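Equipment Review: Iltis Two-Finger Gripper, Compared with the Wolley Parallel Gripper
Tustham Automation Laboratory
Reviewed by Rafia Qureshi
Jan 1, 2021

Summary
The laboratory purchased a pair of Iltis two-finger grippers in the spring term, at a price of 1,848 dollars for the pair including cables. They were tested against the Wolley parallel grippers already in service. The Iltis is recommended for work with cloth, bags and other soft goods. The Wolley remains the better choice for boxes and rigid parts.

Mounting and cabling
The Iltis fits the standard wrist plate with four screws. Installation on both arms took less than one hour. The supplied cable is long enough to reach the controller, but it leaves the gripper body at a right angle and must be looped over the wrist to avoid strain. A straight connector would be preferable. The Wolley unit has one, and its cable has not needed replacement since it was installed.

The maker's configuration software was used without change. It found both grippers at the first attempt. The calibration routine must be repeated whenever power is removed, and the manual does not mention this.

Test procedure
Each gripper model was given 100 attempts at each of 2 tasks: lifting a folded cloth from a flat surface, and lifting a fabric bag by its upper edge. All attempts were made under operator control, with the same arms and the same operator. An attempt was counted as a success if the item was held clear of the table for ten seconds.

Results
On the cloth task the Iltis succeeded 91 times and the Wolley 64 times. The pointed fingertips of the Iltis slide under a fold that the broad Wolley pads tend to push along the table. On the bag task the results were closer, at 88 and 79.

The difference was plain to the operator as well. With the Iltis, a missed grasp could usually be corrected by a small turn of the wrist. With the Wolley, it was generally necessary to back away and begin again.

Grip force is the main weakness. The Iltis could not hold a test weight of 780 grams for the full ten seconds without slipping, and the Wolley did so every time. Users who handle filled containers should take note. The fingertip covers also showed wear by the end of testing, and replacements are sold only in full sets.

Two-arm use
Work with a pair of arms brings out a further point. The narrow body of the Iltis allows both grippers to operate close to the same item, and a bag may be approached from one side while the other arm waits nearby. 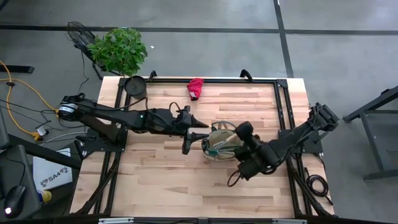

Olga Fuentealba asked that a caution be added on this point, having found that the two grippers can lock fingertips if both are closed on the same strap. She advised setting a minimum distance between the wrists in the controller before any two-arm task is attempted, and she considered the default setting too small for new operators.

Her advice has been adopted for the laboratory's own stations. The distance is set on the second page of the safety menu and must be entered separately for each arm.

Service
One unit developed a noise in April and was exchanged by the supplier, Kwofie, within nine days. The replacement has run without fault. Spare fingertip sets should be ordered together with the grippers, as they are not kept in stock.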